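Ticket 474: hand-held gripper, flower cell, slips and drifting view
Opened by: Vilém Halás
Site: Janudport, upstairs room
Status: open, waiting on parts
Copied in: Hedvika Rusnák, Mitsuko Hoshino

First entry, 27 November 2019

OK, starting a proper log for this one, because we've been fixing it in passing since October and I can't remember what I already tried. Short version: gripper unit 7 on the flower cell closes late. You squeeze, there's a little pause, and then the jaws come in all at once and pinch the stem. Hedvika first spotted it on the replays (I had been blaming my own hands, so thank you, Hedvika!).

Before touching anything I put the table back to the standard layout so we'd be comparing like with like. Black mat flat on the table, the tall bronze-gold vessel at its edge, flowers lying loose next to it with the stems toward the middle. The laptop or tablet stays off to the side with its cables, and yes, I know about the cables, Mitsuko, they're on my list.

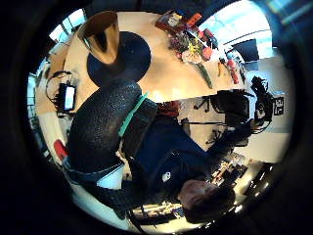
Table layout for the unit 7 checks, gold vessel by the black mat.

First thing I tried was the dumb one: power everything down, count to ten, bring it back. No change. Then I swapped the data cable for the one from the spare kit and got a good twenty minutes with no pause at all, so I was feeling pretty clever until it came back on a rose. Put the old cable back in, same behavior, so I'm calling the cable innocent for now.

Next I ran the Widix calibration from scratch. Open fully, hold, close fully, hold, save. The closed reading looked fine. The open reading was wandering up to 36 counts with nobody touching the trigger, and on the other unit it just sits there like a rock. That smells like the position sensor to me, or the little magnet it reads.

Second entry, after lunch

Took the side cover off. The magnet was in place but I could wiggle it with a fingernail, which I'm fairly sure you're not supposed to be able to do. I cleaned out the seat, put in a dab of the Šindelář glue and left it alone while I went and answered email. Recalibrated after that and the open reading was a lot calmer.

Then we went back to the table and did a bunch of slow picks with both of us working, one stem at a time, into the vessel and out again.
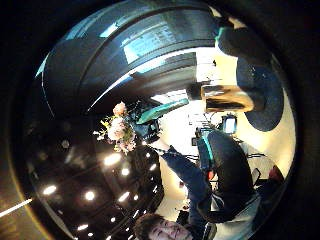 Gloves make this harder to judge than I'd like, by the way. With the thick ones on you can't feel the trigger start to move, so a late close and a late squeeze feel exactly the same. If you're checking for the pause, do a few bare-handed first and then glove up. I wasted most of a morning in October not doing that.

Also found while I was in there: one of the two mounting screws for the camera was backed out by a turn or so. That would explain why Blažena kept saying the view had tipped a little between runs. Tightened both and put a paint mark across the heads so we can see if they move again. Please don't wipe the paint off, it isn't dirt!

Third entry, end of the day

Ran it to 400 open-close cycles on the bench with the logger on. The pause showed up twice, both times near the end. So the glue helped a lot but I don't think we're done. My guess is that the sensor board itself is tired, and I've asked Vavum for a new one plus a magnet holder. No delivery date from them yet.

Until it gets here:
Use unit 7 for practice only, no recorded runs.
Recalibrate after every break, even a short one.
If the open reading wanders, stop and write the time in this ticket.
Leave the side cover screws finger tight so I can get back in.

Reply from Mitsuko Hoshino

Thanks, this is really clear. Can you attach the logger file from the bench run? I'd like to see if those two pauses line up with the motor warming up. And the cables, please.

Reply from Vilém Halás

File's attached. Cables tomorrow, I promise. Keeping the ticket open until the Vavum board is in and it gets through another full bench run clean.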